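Monday, getting on for nine at night

Tea's gone cold next to me and my feet hurt, but I did it, I finally tackled the clothes! I've been saying I would since March and every weekend something else came up (or I found a chair and a book, let's be truthful in our own diary). So today I dragged everything out and put it on the bed, on top of the mattress cover with the red flowers, and then of course I had nowhere to sleep until it was finished. Good trick, I should do that more.

The weather was on my side. Lovely bright light through the window, enough that I could tell the black jeans from the really dark blue ones, which I never manage in the evening with the lamp. Those went in one tall pile and it started leaning almost as soon as I made it. The gray knits got their own stack in the middle. I kept the cream towel folded at the side of the bed and didn't deal with it all day.
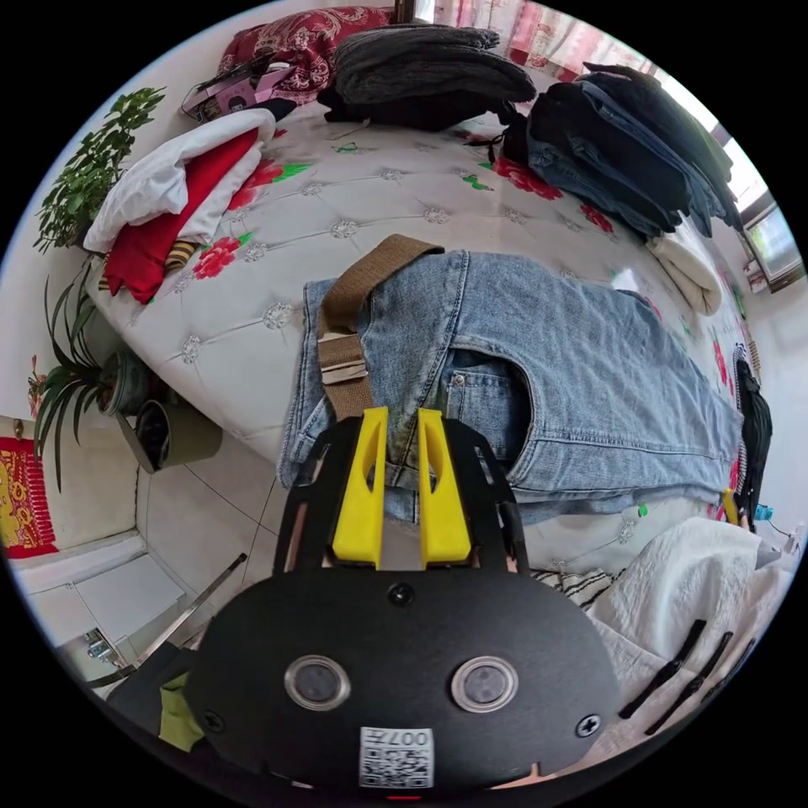 *Jeans, strap, and the pile that wants to go out the window*

I always forget how long jeans take. Shirts I can do half asleep, but with jeans I have to check the pockets, and the little coin pocket too, and then decide if I even like them. I have a soft spot for the light blue ones. I bought a pair like that at the Firulmont outlet years ago for 300, marked down from 435, and I felt so clever on the bus home! Then I wore them to the Ernisness fair and sat on something sticky, and that was that for a whole summer.

The tan strap with the buckle is another story. I went back and forth on where straps and belts should live. Rolled up in a drawer they just turn into a nest. Hung on a hook they slide off. For now they go in the cabinet, and if I hate it by next week I'll move them again.

Stopped for lunch at half past one, cheese toast and the last of the pickles, standing up. Watered the plants while the toast was going. The leafy one by the bed is so full and green these days, I'm ridiculously proud of it. The spiky one in the dark pot never asks for anything. I gave it a drink anyway.

Afternoon was slower. I folded some jeans in thirds the way the Magsi leaflet says and stood them up on end, and I can't say I was impressed. They slump. Mine looked more like a cabbage than a shop shelf. Maybe it works with stiffer denim, or maybe it works with somebody more patient.
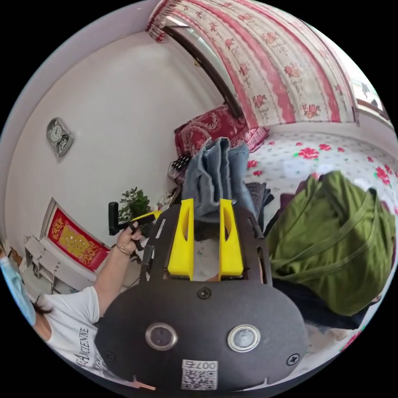 Photo: Moltden Home Diaries

I do love that big olive-green bag, though. It's soft and shiny and it takes up half the bed, and I could fit most of a winter in there if I pushed. Plan is: heavy things at the bottom, knits on top, then up on the shelf until it gets cold. I want the navy things kept out for work.

Oh, and the red pillow! I keep thinking I should swap it for something calmer, and then I see it there by the curtain with all those white swirls and I can't do it. It makes the room. Roses on the sheet, pattern on the pillow, pattern on the curtain, my sister would have a fit. I like it busy.

Still to do: the white blanket (wash or just shake out?), the black and white striped thing, and 7 odd socks that I've put in a bowl on the kitchen counter for some reason. Also need to call about the electric bill, 306 this time, and I want to know why.

Bed's clear enough to get into now. Going to heat this tea up again and read a few pages.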